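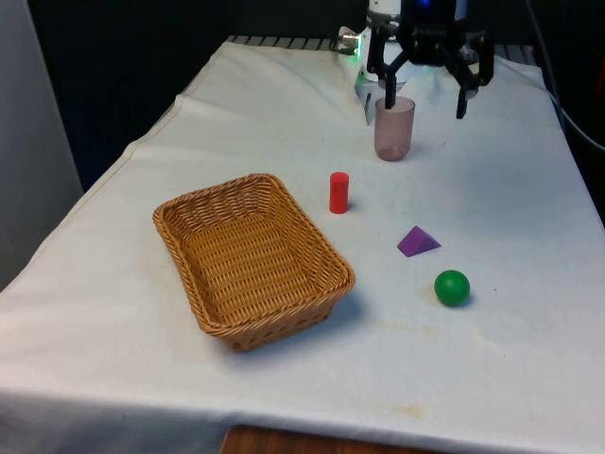 So I spent most of my Sunday-morning-sized energy budget on the Cloma Cup qualifiers, and I have thoughts. Sixteen-player lobbies, a brand new map, and a bracket that kept changing while we were playing in it! My first match was against a guy from Ukwood who rushed me so hard I barely got a scout out. I drink a lot of water when I'm losing, always out of a see-through plastic cup, the same kind of pinkish one standing on the white cloth up there, and I went through a whole pitcher before game three. Lost that one too. But I took the next series 2-1 and stayed alive in the lower bracket, which is more than I managed back in May.

The big story is Teófilo Pacheco. He came in ranked 498 (I looked it up twice) and knocked out three seeded players with that weird slow opening everybody laughs at on the forums. No expansion, no early units, just walls and patience. I tried to copy it in practice last night and got flattened in four minutes, so I guess there's more to it than walls.

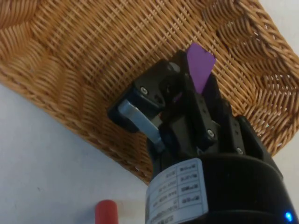
Now, the new map. Kneath is gorgeous and I kind of hate it. The paths cross over each other so tightly in the middle that it reads like the weave on that big wicker basket, all crisscross, and you can't tell which lane a unit is on until it's already hitting you. Aníbal Zapata said on stream that he just ignores the center and plays the rim. I might steal that - my center fights were a disaster.

The prize pool is 2,000 bucks this time, split between the top four, and the finals get played over at Brisomton with actual chairs for people to sit in. I'm two wins away. My next opponent plays super aggressive and types "gl" with a smiley right before he wrecks you, so I'm going to bed early and leaving the patch notes alone.

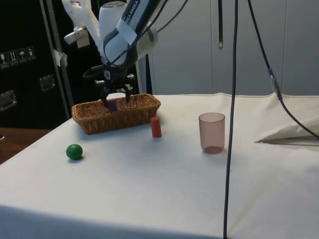 Wicker basket, white tablecloth, and a little bit of purple.

If you want to watch, the lower bracket goes up on the Cloma channel first, then the semis. Come say hi in chat, I'll be the one complaining about Kneath.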